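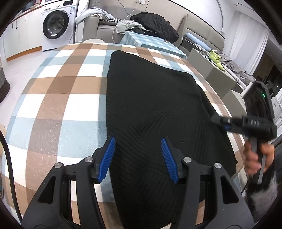 Our project is about folding soft things, and the first thing we learned is that cloth does not stay how you leave it. For the term project in the robotics class we chose one task – take a flat piece of cloth and fold it in half, then in half again – and we recorded it with two hand-held grippers so that a model can learn from the motion. We named the project Flolik. The black knitted cloth was the most difficult of our set. Even when it is spread flat on the plaid tablecloth, its right edge wrinkles and folds a little, and the blue ridged finger pads must catch the edge without pushing the wrinkle further in.

The group has two members. Shengli Jin wrote the recording program and cleaned the data. I, Donnie Urquhart, made the folding plan and wrote this report. We started in November with paper drawings of the folds, and we changed the plan 3 times before we recorded anything.

Method

We used 14 cloths of different size and thickness. One demonstration starts with the cloth flat and ends when both grippers are open and away from it. If a corner slipped from the jaws, we kept the recording only when the person could take the corner again in the same motion. In total we recorded 100 demonstrations and kept 75 for training.

Results

The model folds thin cotton well in simulation. With knitted cloth it often closes the jaws too high and takes air. We think the reason is color – black cloth gives the model few visual features, and the height of the edge is hard to estimate. Shengli tried to make the recordings brighter before training. This helped with the first fold but the second fold stayed poor, and we could not find out why before the deadline.

What we would change

We would record the dark cloths on a plain surface also, to compare. We would also agree on one speed for both hands. My left hand is slower than my right, and the model has learned this too.

The report was submitted to the Clernbridge project course on March 20, 2024.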